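About Welidis

Home / Services / About us / Contact

We teach robots to do small household jobs by having people do those jobs first, with a gripper in each hand. That is the short version. The longer version has more doubt in it, and if you are thinking of hiring us you should probably read that one.

Welidis was started by Bendik Haugland and Selamawit Wubshet, who met while working on a warehouse picking line at Reldale. The line had been sold as one that would learn by watching. It learned to pick up one kind of carton, in one position, under one set of lights. When the cartons changed supplier, it went back to knowing nothing. Both of them left within the year, and both still bring up the cartons more often than they need to.

We are still a small company. We have 5 people on the payroll and we rent space above a tile shop. We don't build robots and we don't train the final models. Our customers do that, or say they will. We produce the demonstrations: a person picks something up, moves it, puts it down, and the grippers record how it went. Then the person does it again.

What we do all day

Most of our work is tabletop sorting and tidying. A customer sends a list of tasks, we argue about the list, and then we set up a table and get on with it. We work with ordinary clutter in ordinary rooms because that is where these machines are supposed to end up. A clean white bench gives lovely recordings and we have stopped believing in them.
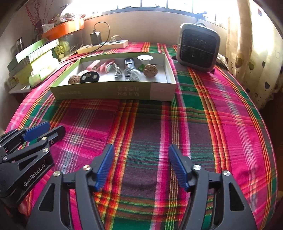
Walnuts, a cable and other small things in the sorting box, jaws open.

Walnuts deserve a word. They look easy. They are hard, they don't squash and they are a decent size for the jaws. They also roll, and no two are the same shape, so a grip that was fine on the last one can slide off the next. A person corrects for this without noticing. Whether a robot picks up the correction from our recordings, or merely copies the path of the hand, is a question we put to every customer. We have had some very confident answers and not much evidence.

Cables are worse. We charge more for cables.

By hand or by remote

People ask which is better, showing the task with hand-held grippers or driving a robot arm from a control desk. We do both. By hand is quicker and the movements look natural, but a person's wrist can get into places a robot's can't, and some of what we record may be no use to the arm that has to repeat it. By remote you know the robot can reach, for the plain reason that it just did. But it is slow and tiring, and after an hour at the desk everyone starts to move like a nervous crane driver -- and that gets recorded as well.

For one job last August we delivered 3410 demonstrations by hand and 160 by remote. The customer, a kitchen robotics firm called Sturnivier, wanted to know which set had done more good. We'd like to know too. They changed the arm halfway through their tests, so neither of us can say.

What we won't tell you

We won't tell you that more recordings will fix your problem. Sometimes they do. Sometimes the task was badly chosen, and you end up with a very large pile of a badly chosen task. We turned down a contract from Boström on those grounds. They found someone else, and good luck to them.

We won't show you a film of a robot doing one thing well and let you guess the rest. If you visit, ask to see the failures. We keep them, labelled, in the same folder as the others. Fumbles and second tries are left in unless a customer asks for them to be taken out, and we will try to talk you out of asking.

We also won't say "it learns just like a child". A child who has put a walnut in a box will have a go at a plum. We have yet to meet a robot we would trust with the plum.
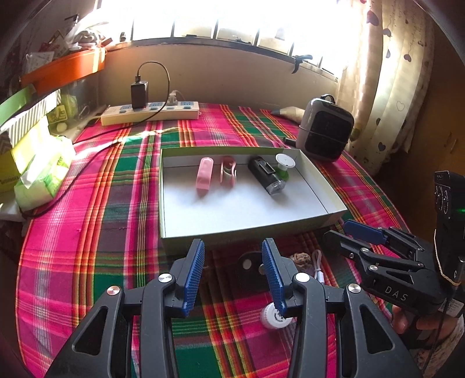
Selamawit's view is that all this is too gloomy, and she has asked for it to be said on this page. She points out that the grippers she started with could not hold a pen steady, that robots trained on hand demonstrations now do jobs she would have laughed at, and that a company selling recordings ought to sound as if it thinks recordings are worth having. She would also try the plum.

Fair enough. Bendik wrote most of this page and she has the better record on predictions. We do think the recordings are worth having, and showing a machine a task by hand is still the least silly way we know of teaching it. We only ask that you test what you get, on your own robot, with objects we have never touched, before you tell your investors anything.

How we work with customers

A trial job takes 4 weeks. In the first we agree the task in writing, including what counts as a failure. This part is dull and often gets heated. After that we record, send you samples as we go, and change things if your people come back with a good reason. You own the recordings. We keep our notes, and you get a copy.

Operators are paid by the hour and never by the demonstration. We tried it the other way early on and got a great many fast, careless recordings, all of which we had to throw out.

Visits are welcome in the mornings, when the light is better and Bendik is less likely to start on about the cartons. Please write before you come -- the tile shop shares our front door, and they are tired of giving directions.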